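4.2 Footwear at the entrance

In the homes which we visited in Turardale, the entrance is the place where the most objects change their position during one day. From the 2,772 entries in the household diaries, 909 concern footwear, and the majority of these were written by the person who cleans the floor. This result was not expected by us. In the first version of the diary form, shoes did not even have their own line, and the participants wrote them under "other."

Slide sandals take a special position in the material. They have no laces and no heel part, so they are put on and taken off many times, often for a very short walk to the trash or to the mailbox. Several participants told us that they do not consider slides as "real shoes" and therefore they do not put them on the rack. One participant from Prakitgate explained it like this: "The rack is for shoes that go to work." Similar remarks are reported by Giraldo in his earlier interviews, although he studied larger families and did not separate the types of footwear.

We also asked what kind of rack the household owns. Small open shelves with one board were more common than closed cabinets. The participants liked them for the low price and for the easy cleaning under the board, but they complained that wide soles take too much place. A pair of slides with a thick sole can fill the space which was planned for two pairs of flat shoes. Figure 3 shows a low shelf of this open type, with a light wooden board on a thin black metal frame, together with slides in a white and a dark blue-gray color.
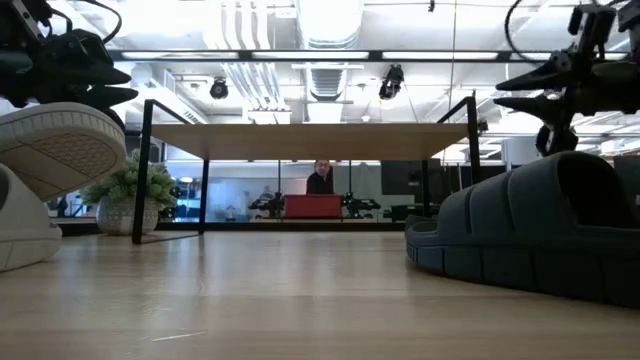
Figure 3. Small open shelf and slide sandals.

The second question was how the pair is kept together. In 370 entries the writer mentions that one shoe was found apart from the other. Elspeth Morrison, who coded this part of the diaries, made a difference between a shoe that is only turned and a shoe that is in another room. The first case was usually corrected with the foot, without bending down, and most writers did not regard this as tidying. The second case was always described as work, and sometimes with anger. We return to this difference in Section 5, where the entries on bags and umbrellas are treated in the same manner.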